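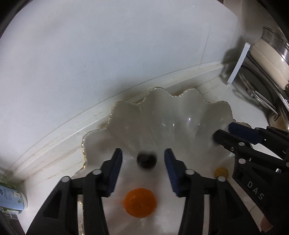
Mandarin in a shell-shaped sink.

Estov Home Fruit Delivery
Progress report to the Cisenura Fund, second period
Covers October through March
Prepared by Aoife Mulligan, program manager

Summary

The program delivers a bag of fresh fruit every other week to people in Estov who have trouble getting to a store. At the end of the period we had 58 households on the active list. We made 723 deliveries. The grant agreement asked us to reach 50 households by the end of March, so we are ahead on that number. We are behind on the follow-up calls and on the second delivery route, and both are covered below.

Spending is under budget overall. Fuel is over. A revised budget request is at the end of this report and needs an answer before May if we are to keep the spring schedule.

Households

We started the period with 30 households carried over from the pilot. New ones came mostly through the two clinics and through the housing office on Yarrow Street. The clinic referrals have been good. The forms arrive complete, and the people have usually been told what the program is before we call them. The housing office sends us more names, but a fair share turn out to live outside the delivery area or to have moved. Ah-rin Pyo met with the front desk there in January and left them a map, and the number of wrong addresses dropped after that.

Some households left the list during the period. The reasons we recorded were moving in with family, moving out of town, and not wanting the bags any more. Two people died. We did not remove anyone for missed deliveries, although our written rules allow it after three misses in a row. In practice a miss usually meant a hospital stay or a dead phone battery, and Ah-rin thought it was wrong to drop people for that. I agree and would like to change the rule in the next agreement.

Most of the households are one person living alone. We planned the bag size on the basis of two people, using the numbers from the application, and it was too much fruit. People told us they were giving it away or letting it go soft. In December we split the bag into a full size and a small size. The small bag is now the more common one. It costs less than the full bag but more than half as much, since the packing and the drive are the same.

What goes in the bags

Yang, the wholesale supplier, has filled every order this period except the one during the ice storm. The contract gives us a fixed price per bag with the contents decided by what is in season, and we get the list the day before packing. In the fall it was apples and pears. From December on it has been heavy on citrus, with grapes when the price is low.

Preferences came up more than we expected. Large apples were the most common complaint. They are hard to cut for people with weak hands, and hard to bite for people with dentures. Mandarins were asked for again and again and we put them in every bag from the middle of December. Grape tomatoes were added as a trial in February. They are not what most people mean by fruit, but they keep well, they need no cutting, and people on a low-sugar diet wanted something they could eat freely. The trial is going on through spring.
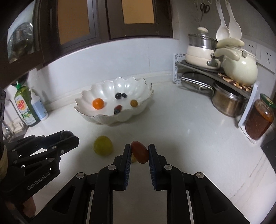
Small fruit on a white countertop.

Bananas are still a problem. They bruise in the bags and they don't like the cold in the van. Li-hua Chow tried packing them separately and handing them over at the door, which helped, but it adds time at each stop and she doesn't think it can be kept up on the longer route. We are leaving bananas out until the weather is warmer.

We also stopped including the printed recipe sheet. It was in the original plan and we paid for the first print run, so there is a box of them in the office. On the phone calls, hardly anybody mentioned it unless asked. When asked, most said they eat the fruit as it is. In its place we now put in a half-page card in large type that says which fruit to eat first and which will keep. Ye-rin Yook wrote the card, and it is in English, Spanish, and Korean. People do use this one. Several have it on the refrigerator, and we were told off when it was left out of the bags in the first week of February.

Deliveries

The north route runs as planned. It leaves the packing room at 9:30 and is normally finished by early afternoon. Li-hua drives it and knows the buildings, including which ones have a broken buzzer.

The south route was supposed to start in November with its own driver. We did not fill the job until late January. The first posting brought in people who wanted full-time hours, and the person we offered it to took something else. Until the new driver started, Li-hua covered both routes on alternating weeks and was paid for the extra hours out of the unfilled line. It worked, but the south households got their fruit later in the day and a few of them were out. I should have told the Fund about the delay when it happened and not left it for this report.

The ice storm closed the roads and we missed one full packing day. Yang held the order and we delivered two days later. Some of the pears had to be thrown out. We did not charge the loss to the grant.

The elevator at Harmon Court was out of service for most of February. There are nine households above the second floor in that building. The bags were carried up. Li-hua asked that I put in the report that this took the better part of an hour each time, and that the route sheet has no allowance for it.

Records

We moved to Sediro in October for the household list and delivery records. Before that it was a spreadsheet that only one person could have open. The move took longer than the vendor's estimate, mostly on our side. Addresses had been typed in different ways and apartment numbers were sometimes in the notes. Bit-na Ahn cleaned the list by hand and checked it against the route sheets.

The new setup is better. The driver marks a delivery on the phone at the door and we can see the same day who was missed. The delivery total in the summary comes directly from Sediro for November onward. October is from the paper sheets and was added by Bit-na. There may be small errors in the October part. We compared the sheets to the supplier invoices and they matched to within a couple of bags.

One thing we still can't do is print labels by route with the bag size on them. Bit-na writes F or S on each label with a marker. The vendor says this is coming.

Follow-up calls

The agreement says each household gets a call within six weeks of the first delivery and again at six months. The first calls are mostly done. The six-month calls are not. Ye-rin had been making them on her own, on top of intake, and when referrals went up in January intake took all of her time. By the end of March we had finished less than half of the six-month calls that were due.

The ones we have are useful. The questions are the same four as in the pilot: how many days last week did you eat fresh fruit, was anything in the bag spoiled, was there anything you couldn't eat or open, and what would you change. Most people report eating fruit on more days than they did at intake. I would be careful with this. The intake answers were collected in late summer for the older households, and people may also be telling us what they think we want to hear. We will report the full comparison when the calls are caught up.

On what they would change, the answers were mostly small. Quieter bags, from two different people — I had not thought about it, but the plastic is loud. Knock longer. Tell them the day before. The day-before call was a good idea and Sediro can send it as a recorded message. We turned it on in March for those who said yes.

Calls also bring in things that are not about fruit. Ye-rin has passed along requests about heating bills, a hearing aid, and a ride to dialysis. She keeps a short list of where to send people. We don't count this as program activity but it takes up time, and I don't want her to stop.

Budget

Fruit purchases are under budget thanks to the small bag. Wages are under because of the unfilled driver job. Fuel is over, partly from price and partly from one van covering both routes during the winter. The van also needed a battery and front brakes. Printing is under and will stay that way.

We ask the Fund to approve moving the unspent wages from November through January into two places: part-time help with the follow-up calls, and fuel for the rest of the year. The total grant amount does not change. The line-by-line sheet is attached separately.

Next period

Finish the overdue six-month calls by the end of June.

Run the south route every week it is scheduled, with its own driver.

Hold the list at its current size until the calls are caught up, then open it again. There is a waiting list, and we are telling referring offices how long the wait is likely to be.

Decide on the grape tomatoes.

Rewrite the missed delivery rule and send the draft to the Fund for comment.

Get a firm date on labels from the vendor.

Questions on the household numbers should go to Bit-na Ahn. Questions on the budget request should come to me. I am in the office most mornings until 11:00.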